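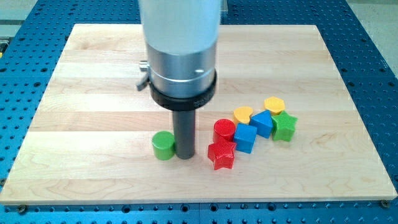 2 min read

April 2024

Up before six again. The bread was still frozen so I had oatmeal and read the letter from Tapley a second time. They want $90 to come out and look at the boiler, and that is before any parts. I put it back in the drawer.

Walked to Lomlow along the canal. The path is soft all the way to the second bridge and I should have worn the other boots. The library had my book on hedges, which I asked for in January. There were 41 pages of plates at the back and I looked through those first, sitting by the radiator until the noon bell.

Went on to Barkis for seed potatoes and string. They were out of the early kind, so I bought the red ones. Last year's reds did badly in the low bed - too much shade from the plum - and these will go up by the fence instead. Also got a packet of leeks that I had not planned on.

Caught the bus home. It goes the long way through Vincombe now and adds half an hour. I read the first chapter and ate the apple.

In the afternoon I dug over the top half of the fence bed. Plenty of bindweed. The roots snap if you pull, so it is slow work with the fork. Stopped when the rain came in and set the potatoes out in egg cartons on the spare room sill.

Soup for supper. Knee sore. Need to call about the boiler tomorrow whether I like the price or not - the water was barely warm tonight.

Print this entry | E-mail this entry

Recent entries
Frost on the plum
Bus timetable, again
A wet walk to Vincombe
Sorting the shed

Last updated: the same evening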